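Mollham sauce words, README

I started this list because my family can't agree on what to call ketchup. Red sauce, tomato sauce, just "sauce" – it went on for years. Embla Hellström typed up the first 104 entries and I've added the rest, so we're now at 626!
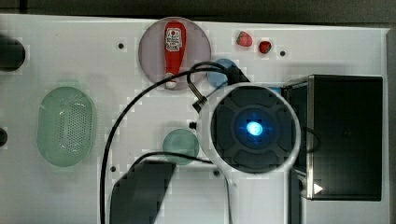
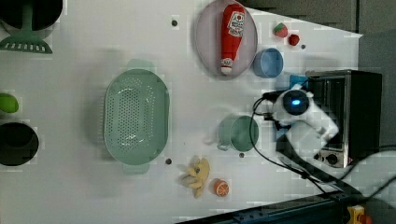
Toy ketchup bottle on a plate, in both.

There are 3 columns: word, town, who said it. Blank towns mean I forgot to ask (sorry). Spellings are left as people wrote them – please don't tidy them up. Next batch goes in come October.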